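Reviews > Workshop and Lab Kit

The Keninley Cobot Bench Guide, reviewed by Ebony Fairweather

I don't normally get excited about a set of laminated cards, but I've had the Keninley guide on my bench since November and I've gone and bought a second one for the other room. It's a ring-bound pack of 40 cards covering good practice for small robot arms working on tabletops: who stands where, what gets checked before power goes on, how to lay out objects, what to write down afterwards. That's the lot, and it's lovely to use!

The writing is what won me over. If you've ever tried to get a new starter to read a full safety standard in their first week you'll know the glazed look. Keninley keeps each rule to a line or two, says plainly whether it's a "must" or a "should", and puts the longer reasoning on the back (small print, but readable). It doesn't pretend to replace your risk assessment and says so on card 2.

The layout cards are my favourites. They ask you to agree the working area before each task, keep cables clear of the arm's path, and write down anything within reach that isn't part of the job, screens and stands included. We do a lot of pick and place with plates and toy food, and a table like that fills up quickly.

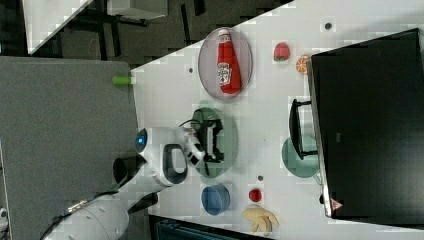

Using it day to day

We clip the start-up card to the bench and read it aloud, which felt daft for the first week and is now just habit. The card on indicator lights has a blank column where you fill in what each colour means on your own arm. Brilliant idea, as makers differ and people do guess. I also like the one on stopping: anyone in the room may call it, and the person running the task doesn't get to argue first.

Niggles? The ring is too tight, so cards at the back crease. The section on grippers is thin, with 3 cards for the whole subject and hardly anything on straps, loops or other things that might snag. And I'd love a blank log pad in the box.

Still, I'd buy it again tomorrow.

Related reviews
Folldale bench clamps, long-term test
Iline emergency stop button
Quinlan cable sleeves: which size?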